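Fasow Oncology Pharmacy Notes
6/30/26

The Clastis handbook on food and oral cancer medicines is finally out, and I've been carrying my copy around the house like a new puppy. I had a hand in the chapter on meals and timing, so I'm going to be a little long-winded about it. Get a coffee!

The whole thing runs 462 pages with the index. I know that sounds like a doorstop, but a good part of it is tables, and the tables are what most of us on the pharmacy side wanted in the first place. Find the drug, look across, and you've got food, acid reducers, grapefruit and common supplements on one line.

My chapter starts on page 116 and it is all about the small instruction on the label, the "take with food" or "take on an empty stomach" one. I have been a pharmacist for a long time and I still think that's the line people get the least help with.

Take capecitabine. The label says to swallow it within 30 minutes after a meal, twice a day. Easy to say at the counter, and then you talk with someone who hasn't wanted breakfast in a week, and you're both trying to work out what counts as a meal. Toast? Half a banana? We spent a lot of pages on that kind of conversation and I'm glad the editors let us keep them.

Then there's abiraterone, where the original tablets go the other way and need an empty stomach, because food can raise the amount that gets into the blood by quite a lot. There is more than one formulation out there too, and the instructions aren't the same for all of them, so please check which one is in the bottle before you repeat what you told the last person. (I have caught myself mid-sentence on this.)

A word about grapefruit, which gets all the fame. Yes, it matters for a good number of these drugs, and yes, so does Seville orange, the kind that goes into marmalade. I've had lovely talks with people who gave up grapefruit without a murmur and were truly heartbroken about the marmalade.

St. John's wort gets a short section and I wish it were longer. It can speed up the way the body clears certain drugs, and folks often don't mention it when you ask about medicines because to them it's a tea, or something from the health food aisle. I ask about teas separately now. Teas, drops, powders, gummies, the lot.

The acid reducer tables came from the Balov group, and they are so well made. They split antacids, H2 blockers and proton pump inhibitors into separate columns, so you don't get one lumpy "avoid" for all three when the answer is really "this one, yes, if you space it out."

Somebody asked me whether patients could read the book themselves. Parts of it, sure! The appendix has plain-language handouts, 60 of them, and each one is up to 2 pages. I tested a few on my aunt, who has no patience for medical writing whatsoever, and she only complained about the font.

If you do read one of those handouts and it doesn't match what's on your own bottle, go with your care team and call them. Doses and directions change, people are on more than one thing at once, and a book can't know any of that about you. That goes double for a thread written by a pharmacist in her slippers.

I'll own up to a grumble as well. The index files mouth sores under "oral mucositis" and nowhere else. I raised it at proof stage, I raised it again after proof stage, and now I'm raising it here. A nurse looking something up between two phone calls should be able to find it under M for mouth.

And the chapter on tube feeding is thinner than I'd like. Whether a tablet can be crushed, or a capsule opened, and who should be handling it when it is, those questions come up on our phone line all the time. Clastis tells us there will be an online supplement in October, and I'm hoping most of it goes there.
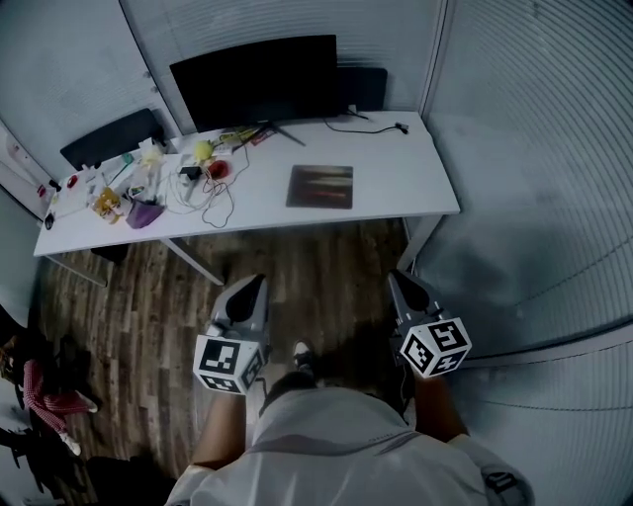
Standing at the white desk.

Back to the book. A few of you wanted to know how we're using it at Fasow, and the answer is mostly at the first teaching visit. We ask the person to tell us what an ordinary day of eating looks like, from waking up to bedtime, and then we fit the doses into it. It takes longer than handing over a sheet, and I think it's the nicest part of my job.

Night shift workers, by the way, are barely mentioned in anything I've read on this. "Morning dose" means very little to a person who has supper at seven a.m. The Joshi worksheet near the back is the only one I know with blank hours down the side, so you can start the day wherever you like. We've been copying it onto yellow paper so it doesn't get lost on the fridge.

Libraries in our system should have the print copy on the reference shelf soon, and the e-book is already up if you've got a staff login. If yours asks for a code, write to the desk and they'll sort you out, they were very quick with me.

I'm collecting corrections for the supplement too, so if you spot a row in a table that looks off, send me the page and the drug name, and your source if you have it handy. Small ones are welcome. I've already found a missing comma in my own chapter and I'm being very brave about it.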